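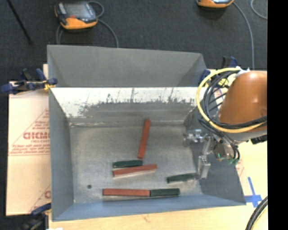
Red and green blocks in the metal bin, with the arm reaching in from the right.

In April I visited the open day of Reteck in Karham. My interest was their picking kit, which they rent or sell together with training. Temitope Nwachukwu led our group of 13 people and was very patient with our questions.

The bin is held to the table by clamps, so a customer can use the bin he already has. I liked this. The two-finger gripper is simple, and Temitope said that the pads can be changed in 10 minutes. I could not check it myself.

The rent is 3709 per quarter, training included - transport is extra. For our small workshop this is still much. I asked also about shiny parts, and she answered that these need a separate test at their place. Ifeanyi Ezeani will send me the form for it.

Coffee was at three o'clock, and the bus back to Dakard leaves from the main gate.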